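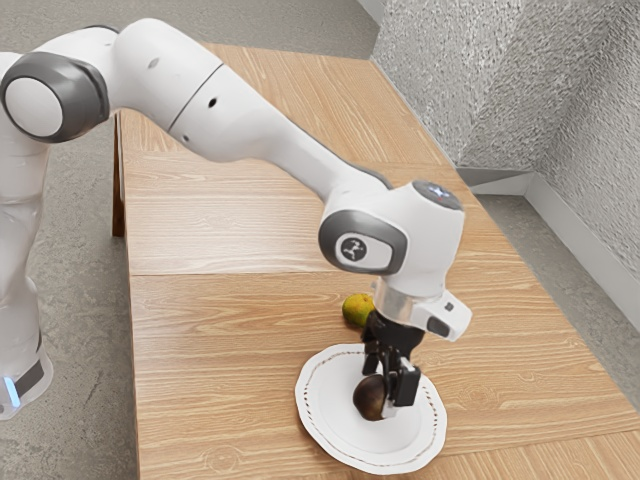

Light wooden tabletop with a white paper plate.

Drirwood Tabletop Oil, clear

Drirwood Tabletop Oil is a penetrating finish for indoor wooden tables in regular use. It is supplied by Bolby to schools, halls, care homes, libraries and staff dining rooms, and may also be ordered by private households. The oil soaks into the surface of the wood and hardens there. It leaves a low sheen and does not build up a film, so worn areas can be renewed without stripping the whole top.

The clear grade is intended for pale timbers, including ash, beech, birch, maple and sycamore. It will deepen the colour of these woods slightly. Customers who wish to keep the look of freshly sanded timber should order the Pale grade, which contains a small amount of white pigment and is described on its own page. The clear grade may be used on oak, but a trial on the underside is strongly advised.

Sizes and ordering

The oil is sold in two sizes: a 100 ml trial bottle and a 1,000 ml tin. The trial bottle is sufficient for a test panel and for small repairs during the year. Tins are dispatched in outer cartons of six, although single tins may be ordered by account holders. Each tin carries a batch mark on the base. Please order enough oil from one batch where several tables are to stand side by side, and quote the batch mark in any later correspondence.

Orders received before noon leave the Rokley depot on the next working day. Deliveries to addresses without a loading area are made by smaller vehicle and may take longer. The depot does not accept returns of opened tins. Unopened tins may be returned in good condition within one month of delivery, at the customer's expense.

Before application

The table must be clean, dry and free of wax, polish and old varnish. Previous finishes should be removed completely, including from the edges, where varnish often remains after sanding. Sand in the direction of the grain, finishing with a medium-fine paper. Very fine papers close the surface of the wood and reduce the amount of oil it will take up. Remove dust with a vacuum cleaner and then with a dry cloth.

Tables that have been washed down should be left overnight before oiling. Do not begin work in a room that is unheated in winter or in direct strong sunlight. The room must be ventilated throughout the work and until the surface is hard.

Veneered tops require particular care. The veneer on many institutional tables is thin, and one careless pass with a machine sander will go through it at the corners. Hand sanding is recommended. Where it is not known whether a top is solid or veneered, examine the end grain at the edge, or consult the original supplier of the furniture. 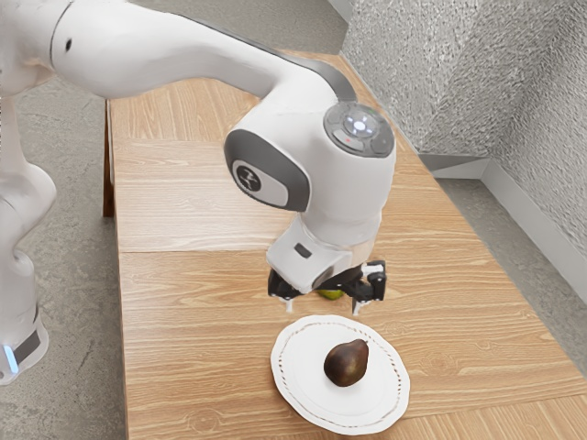
Application

Stir the tin thoroughly and repeat this from time to time during the work. Pour a small amount of oil on to the surface and spread it with a white nylon pad or a short-haired brush, following the grain. Work on one section at a time. Leave the oil for fifteen minutes, adding more to any patch that has gone dull, and then wipe off all surplus with a clean cotton cloth. No wet oil should remain on the surface at the end of this stage. Surplus oil left to stand will become sticky and must be removed with a pad and a little fresh oil.

A second coat is applied on the following day in the same manner. It will require much less oil than the first. Two coats are adequate for most tables. A third may be given to counters and serving tables.

Treat the underside with one coat. This step is frequently left out, and on wide solid tops it should not be.

Bolby recommends the Siu cotton cloth for wiping off. It is free of loose fibre and is sold in packs of ten under a separate order code. Other plain cotton cloths may be used provided that they have been washed at least once and contain no fabric softener.

Important: cloths and pads soaked in oil can heat up and catch fire without any outside flame. Place them in water immediately after use, or lay them flat outdoors until fully dry, before disposal. They must not be left in a bin, bucket or pocket.

Drying and first use

The surface may be touched after one night and used lightly after two days. Full hardness is reached after ten days in a warm and ventilated room. Until then the table should be wiped with a dry cloth only, and no cloth, mat or cardboard should be left lying on it. Schools are advised to plan the work for July, or for another period when rooms can be kept out of use.

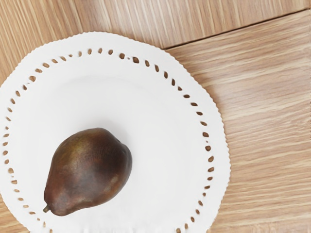

Dark pear on a white paper doily, light wooden tabletop.

Everyday care

Wipe the table with a well-wrung cloth and a mild soap solution, and dry it afterwards. Scouring powders, bleach and strong degreasers will remove the oil from the surface and should not be used. Disinfectant wipes may be used where the rules of the establishment require them, but tables cleaned in this way will need more frequent renewal.

Spilt liquids should be taken up promptly. Tea, red wine, beetroot and fruit juice can mark pale timber if left overnight. Dark rings caused by contact between damp iron and wood are a separate matter and are most common beneath tins and plant stands. They do not respond to oil. A weak solution of oxalic acid will generally lift them, subject to the safety instructions given by its manufacturer.

Fruit, bread and cut flowers are best stood on a plate or in a dish. Paper mats and doilies protect against crumbs and light scratching, but paper gives little protection against moisture and should be removed once damp. Printed paper napkins in strong colours should not be left under anything wet. Rubber feet and soft plastic table covers may leave a shadow on any oiled surface, and felt is preferred beneath lamps and ornaments.

Hot serving dishes require a trivet or cork mat. The finish will tolerate a cup of tea, although a pan taken directly from the hob will scorch the wood beneath it, and this damage can be put right only by sanding. 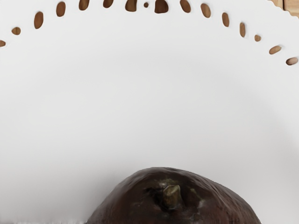
Renewal is normally needed once a year for tables in daily use, and less often in meeting rooms and private houses. The need for it can be judged with a few drops of water. If the water stays on the surface, the finish is sound. If it darkens the wood within a minute or so, the table should be cleaned, lightly rubbed with a nylon pad and given one thin coat. Local wear at seating places may be treated without touching the remainder, and the difference in colour will fade over the following weeks.

Coverage and service record

Coverage depends on the timber and on the quality of sanding. Beech and maple take up little oil, and ash considerably more. Customers treating several tables should first oil one, note the quantity used and order accordingly.

Bolby's own maintenance section uses the clear grade under its service contracts. At the close of the last contract year, the section had 3,796 tabletops on its register, of which 1,000 were in primary schools. Enquiries concerning service contracts should be sent to the Rokley depot in writing, stating the number of tables and their present finish.

Storage and safety

Keep the tin closed, upright and protected from frost. A skin may form on the oil in a part-filled tin. It should be lifted out whole and not stirred in. Keep out of the reach of children. Gloves are recommended for all stages of the work. The safety data sheet and the statement on contact with food are supplied with every first order and on request.

Comments (4)

Reader, Wednesday
Does the Pale grade go over the clear one? We have six beech tables done in clear two summers ago and the head would like them lighter.

Bolby Customer Office
The Pale grade may be applied over the clear grade, but the effect will be slight. To obtain a lighter colour the tables should be sanded back to bare wood.

Reader
Used this on our village hall tables. Good finish. The second coat really does need hardly any, we bought twice what we needed and have three tins left in the cupboard.

Reader
Please could the cloths be sold singly, a pack of ten is a lot for one kitchen table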